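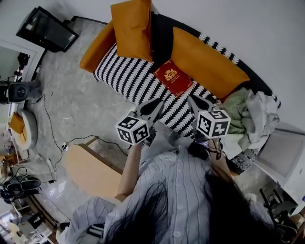 Sofa cushions: feather wrap or plain foam?
Home & Living > Furniture

dzavala46
OK so our old couch finally gave up in March (the frame cracked, RIP) and I've been going back and forth on a new one ever since. I've got it down to the Warnircombe three-seater and the Zikeo one with the deeper seat. The Warnircombe has feather wrapped cushions and the Zikeo is plain foam. Budget is 2,000 and I'd love to stay under it with delivery. We have two kids and a dog who thinks he's a throw pillow. What would you all get?
Dayana

rustbeltporch
Foam. I had feather wrap for six years and I fluffed those cushions every single night like I worked at a hotel. Never again.

citlali_i
I'm going to disagree with rustbelt! I love my feather wrap. Yes you have to fluff it, but it takes a minute, and my foam couch before that had a dent in my husband's spot after one winter. It looked like somebody had parked a bowling ball there.

rustbeltporch
That's cheap foam though. Ask what the density is. If the store can't tell you, walk out.

citlali_i
Sure, but good foam costs as much as the feather stuff, so you're back where you started.

mapleandtwine
Can I throw in a third option? There's a small upholstery place by me, Orozco, and they'll restuff whatever you buy. I paid 200 for new inserts in two seat cushions and it feels like a new couch. So I'd pick the frame you like and worry less about what's in the cushions.

dzavala46
Ooh, I hadn't thought of that. Are the covers zippered on both of these? I forgot to check at the store, I was too busy keeping my youngest from climbing the display beds.

citlali_i
Warnircombe is zippered, my sister has it. But it says not to machine wash and she did it anyway and getting them back on was a two person job. Don't know about the Zikeo.

hank_in_slippers
How tall is everybody? The Zikeo is deep. I'm 5'6" and my feet stick straight out like a toddler's if I sit all the way back. Great for naps, lousy for company.

rustbeltporch
Deep seats are the whole point of a couch.

hank_in_slippers
Tell that to my mother in law.

dzavala46
Lol. I'm short too so that's a real concern. Going back tomorrow with the whole family to sit on both for a while. Also somebody at work said to look at Ramell, anybody have one?

mapleandtwine
Had a Ramell loveseat. Comfy, but the arms pilled badly where the cat slept. With a dog I'd ask for a swatch first and rub it with a key.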